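Tuesday, June 23, 2020

Day five of the Trilow trial and I finally sat down with a big mug of coffee and gave it a whole morning. For anyone who hasn't been reading along (hi, Mylene!), Trilow is the practice room Brorum sells for two-arm robots. You get a simulated kitchen, a pair of arms, a table with odds and ends on it, and a scoring tool that I still don't fully understand. The trial is free, and after that it's 80 dollars a month, so I have some deciding to do before August.

I started by loading the stock room and just poking at the joint sliders for a while. I love this part! It's like having a dollhouse with very serious dolls in it. The wrists are touchy, though, and one little nudge of the mouse sends the number flying, so I gave up and typed my angles in by hand.

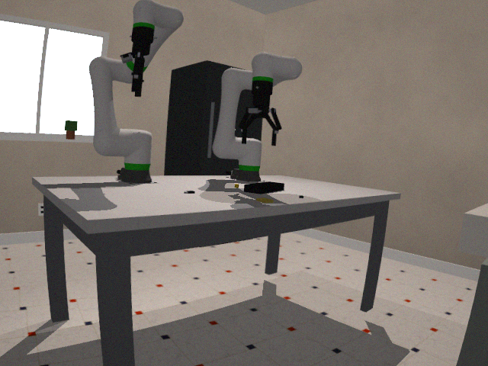 Both arms up over the table, left gripper closed and right one open.

Warrick Hinds called in the middle of all this to ask if I'd looked at Proderau's kit instead. I have, and it's nice, but the license runs through a dongle and I lose dongles. He thinks I'm being silly. He also thinks I should be saving my poses under real names instead of "try2" and "try2b" (fair enough, I renamed a bunch after lunch).

Next I worked on the right arm, which is the one I keep fussing with. The height setting is measured from the base and I kept reading it as measured from the tabletop, so half my notes from last week are wrong. Ugh. I fixed the ones I could find and crossed out the rest.
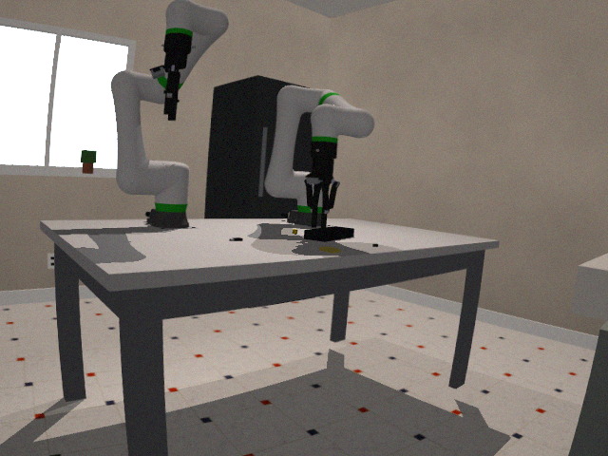
Can you use the trial without a fancy graphics card?
My plain old office laptop runs it fine with the shadows set to low, though it takes a good five minutes to load the room.

Mylene Tagle wants to know about support, so I'll put that down too. I wrote in on the weekend about the height thing and got a real reply, with a link to page 243 of the manual. Page 243! Who gets that far? It was the right page, though.

After supper I tried the close-up views, which I'd been skipping, and now I'm mad at myself for skipping them. It's so much easier to judge the spacing this way.

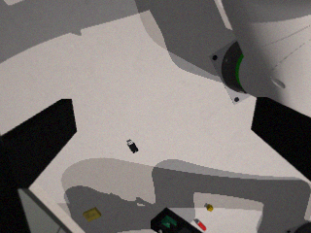
Looking down at the table, with a gripper finger on either side and the little black thing between them.

I still need to export today's poses and figure out the scoring. I'm leaning toward paying for one month and seeing how much I use it. Warrick gets the laptop tomorrow, so the export had better happen tonight.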